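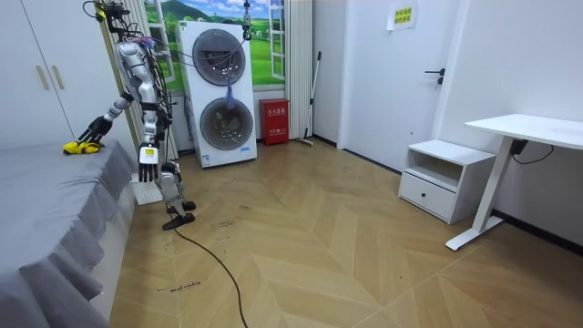

A grey bed cover beside a light herringbone floor.

SEMLEY, Jan 14, 2025 — The Erkness Bedding Swap is coming back this April, and for the first time it will run for six weeks instead of a single weekend!

Last year 645 households took part and 773 sheets, blankets and duvet covers found new beds. We had hoped for half that. Some people came with one pillowcase and went home with a whole spare-room set, and the king-size table was bare by lunchtime on both days.

The swap is free and there is no need to book. Bring clean bedding in any size or colour, folded if you can manage it, with a note of the size pinned on. Fitted sheets are always short, so please have a look at the back of the airing cupboard.
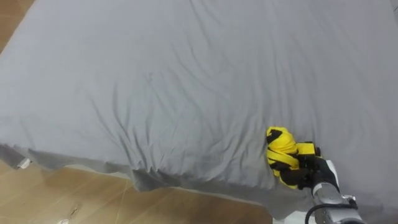 Plain colours tend to go quickest, though last year's patterned flannel had quite a following too. Torn or stained cotton is also welcome — it goes to the mending table, where Gouveia will be running 30 short sessions on patching, hemming and turning worn sheets sides to middle. Needles and thread are provided.

Drop-off is at the Flatadell hall in Semley, by the side door. Pillows and mattresses can't be accepted.

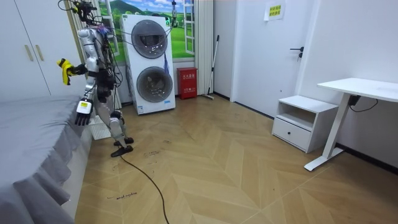 One Semley resident said she had swapped three single sets for two doubles last year and was already sorting through her cupboards for April, adding that she hoped there would be more cot sheets this time.

Opening hours will be posted on the hall noticeboard in the weeks before the swap.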